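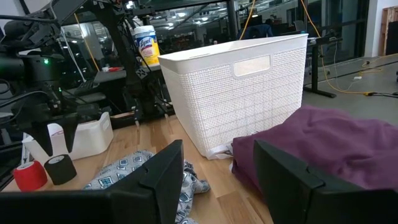

Welcome back, everyone, and thank you for pushing through the rain (and for shutting the door, that corridor is a wind tunnel). Today we carry on with **bearing witness**: what we take on when we listen to someone who has lived through a war, and what we do with their words afterwards.

## Where we had got to

Last time we read the first part of Coralie Tuhiwai's essay on the winter she spent teaching in a hill town she calls Lilstead, which isn't its real name. You'll remember the family who shared their bread with her and wouldn't talk about the bombing until she stopped asking. Several of you found her slow to get going. I did too, the first time! Do stay with her, though, as the second part leans heavily on those early kitchens and bus rides.

## Guest and reporter

Tuhiwai is a guest in the house and she is also taking notes, and she never quite settles how she feels about that. Miro, the eldest son, asks her at supper who will read what she writes. She tells him she doesn't know. Have a look at how long she stays with that answer, and how plain the sentences become.

McKinnon, whose chapter is in your reader, is much harder on visitors. For McKinnon, sympathy that never reaches the question of who paid for the weapons is a kind of tourism. I think that's a bit unfair on Tuhiwai, who does name her own government twice, but I go back and forth on it every year and I'd be glad to be argued with.

## Words to keep an eye on

- **Testimony**: an account given by someone who was there, usually meant for others to hear.
- **Complicity**: having a share in a harm, even from far away, even through taxes or silence.
- **Redress**: putting right, as far as anyone can, including money, apology and the return of land.

## For next time

Please read Tuhiwai, part 2, and the short Vulledeo letters (they're only 20 pages, and the handwriting has been typed up for us, thank goodness). Then write a paragraph, 831 words at the very most, on one moment where a speaker holds something back. Bring it on paper if you can.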